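ok play kitchen thread. I have been sorting this toy food for two evenings and I have Opinions now

background: we're putting together the pretend cafe corner for the Lolham playgroup. opens in January. I said I would do "the food bit" because it sounded like the easy bit. lol

budget was 85 dollars for everything. food, dishes, something to keep it all in. spent 4 of that on a bag of loose toy fruit at the thrift store and honestly best money of the whole project

dishes are mostly the Firka set. plates, bowls, cups. nice colors, sort of chalky, nothing shiny. I like that they don't match too hard. the rest came out of a box from my sister-in-law's garage and I'm not asking questions about that box

everything got a bath first. warm water, dish soap, old toothbrush for the grooves. the fruit with leafy bits takes forever. gunk LIVES in there

then you spread it all out on a white table and stare at it til it makes sense. this is my entire method 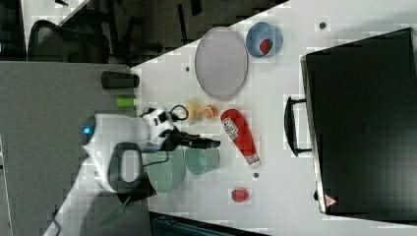

Ketchup on its side, orange slice out, strawberry in the blue bowl. Sorting.

the ketchup. ok. every kid goes for the ketchup. doesn't matter what's on the plate. strawberry? ketchup. orange? ketchup. I have been served ketchup on a cup of tea more than once and said mmm thank you

so rule one, keep a sauce bottle in the set even if it makes no sense with the rest

rule two. big plate. bigger than you think. little plates look cute in the listing but small kids don't place food, they drop it from a hieght, and you want a landing area

rule three, bowls for anything that rolls

was going to split things by food group. fruit in one bin, veg in another, etc. tried it. looked great for one afternoon at the old room and then never again. they don't care that a tomato is a fruit. neither do I at cleanup time

so now it's by job instead. stuff you eat off, stuff you drink out of, stuff you eat. three bins, picture label on each. anybody can put it away, including the grownups, who are frankly the problem

bins are Cliron, the low ones without lids. lids just get sat on. had to cut the labels down to fit the front and I cut one crooked and it's staying crooked

also someone asked how many pieces of food to put out. way less than you own!! we have a big tub in the closet and I put out 4 kinds at a time, swap when they get bored. dump the whole tub and all you get is a heap and somebody lying in it
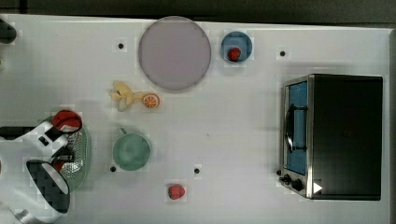
leaning toward a fruit plate for opening week. banana, orange, strawberries. easy to name, easy to share out, and two strawberries means two kids can each be the strawberry person. this matters more than you'd think

peeled banana vs banana with the peel closed, I have been back and forth. peeled one looks more like a snack. closed one gets used as a phone. kind of want the phone tbh

cups with handles are good for the little ones, they hook a finger in and walk around the room being important. spillage is imaginary so whatever

still need: a tray, a menu board, some kind of cash register. looked at the Sundaram wooden one, it's gorgeous, it's also most of what I have left so probably no. shoebox with buttons drawn on it did fine last time

if you have one of those old order pads from a diner job PLEASE send it my way. kids will scribble on an order pad for half an hour. I would too

someone in replies wants the shopping list. will type it up tonight. it's in my notes app mixed in with acutal groceries so give me a minute, there is a real ketchup on there somewhere

storage update before I forget, the closet shelf is 520 mm deep so the bins go in sideways with the label facing the wall. great. moving the labels to the short end

ok relabeling now. more when the menu board is done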